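The badge in the window
Posted 01/09/2025

By now you may have seen the new sticker. Cadero, the consulting outfit that used to do fire-safety binders, is selling an "Out and Welcome Workplace" badge to employers across Drivstead and Kurkasstead, and a few of our readers wrote in to ask whether it means anything. I spent two evenings with the application packet. I came away less cheerful than the brochure wanted me to be.

First, the good part. An employer that applies has to put a nondiscrimination policy in writing and post it where staff can read it. Plenty of small shops in Kurkasstead have never done that. If the badge gets even a handful of them to write one down, fine, I'll take it.

The rest is thin. The form is scored out of 200 points, and the employer fills it in. Cadero can ask to see documents, but the packet doesn't say how often it does, and when I called to ask I was told the review process was "rigorous and ongoing." I asked what that meant and was offered a webinar.

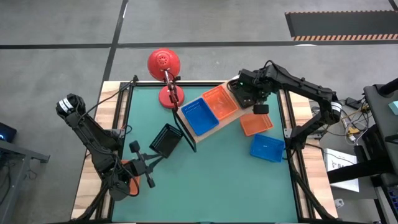

What the form asks

Most of the points are for things a manager can do from a desk in one afternoon. Add a line to the handbook. Put a rainbow on the careers page in May so it's ready for June. Name a staff contact. There's a whole section on signage.

Just four questions deal with the people who work there, and all four can be answered by the HR office. Does staff health coverage include transition care? The form lets you check "under review" and still get partial credit. Can a worker change the name on a schedule or an ID card without a court order? Partial credit for "case by case." I've been "case by case" at two jobs, and both times it meant explaining myself to a payroll clerk through a sliding window while the line behind me listened.

No question asks whether anyone at the company is out. I understand why you wouldn't want a head count, and I'd be the first to complain if they took one. But there are ways to ask workers something in private, and the packet doesn't try any of them.

What it costs

The fee is $1,930 for the first year, less for renewals. Cadero says 254 employers have signed up. It won't say how many applied and were turned down. I asked twice.

For comparison, the old Moen Street list cost nothing. It was a photocopied sheet kept behind the counter at the bookstore, and it told you which garages, diners and front offices had been decent to somebody and which hadn't. It was gossipy and sometimes out of date, and one muffler shop stayed on the bad side for years after it changed hands. Still, it came from people who had worked those jobs or tried to get them.
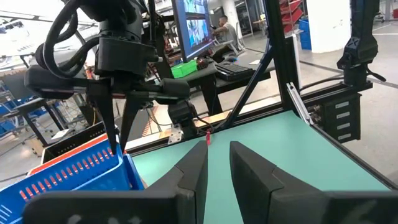 A badge can't tell you what a shift is like. It was written from the office end of the building, and it sees about as much of the place as you'd see of that small red thing on the far side of the green table, looking through the gap between the gripper's two fingers. You know something is standing there. You'd want to walk over before you said much more about it. If you're thinking of coming out at a job with the sticker on its door, I'd give the sticker a point or two and then go find somebody who eats lunch there.

Some things to ask that person, or HR if you're feeling bold:

Who sees my legal name, and on which screens?
Has anyone used the complaint process, and do they still work here?
Is my partner covered now, or after a form, or after a meeting?
What happens when a customer is the problem?

A few readers have told me I'm being too hard on this, and that a business willing to put any rainbow up in Drivstead deserves some credit. Maybe so. I remember when none would. I'd feel better about it if the money went somewhere other than Cadero.

If your workplace has the badge, write and tell us how it's going, good or bad. We'll leave your name and the company's name out unless you say otherwise. And if anybody has a clean copy of the last Moen Street sheet, I'd like to borrow it. Mine has coffee all over the second page.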